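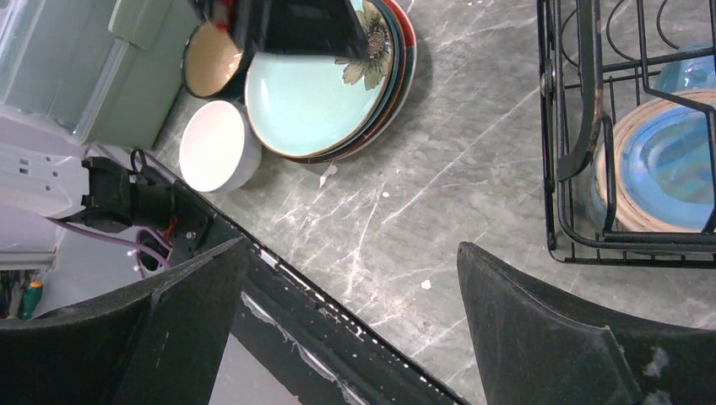 4.2 When do exhibitors send in their fair entries?

Mostly in the last two days before the deadline, and mostly in the evening. Of the 876 entries the Plalgate fair office received for its livestock, baking and quilt classes, 221 came in after 9 p.m. on the final day. We were delighted by how sharp this peak is!

Figure 3. A countertop with light veining.

Moving the entry book online changed who enters as well as when. Ibarra and Bạch had expected older exhibitors to stay with paper forms, but in our records the quilt classes switched fastest of all – only 8 paper forms were left by the second season. Junior livestock was the slow one, as club leaders liked to hand in a whole stack at once.

Ticket sales follow a different curve. Arena tickets sell early, with a first burst when the program is posted and a smaller one when the rodeo draw comes out. Gate admission stays flat until fair week, then climbs to some 900 sales a day. The Tundeck ticket log and the Brevari entry log keep separate customer numbers, so we matched buyers to exhibitors by mailing address. Families who share an address count as one household in what follows, and we drop entries with no address from Section 4.3.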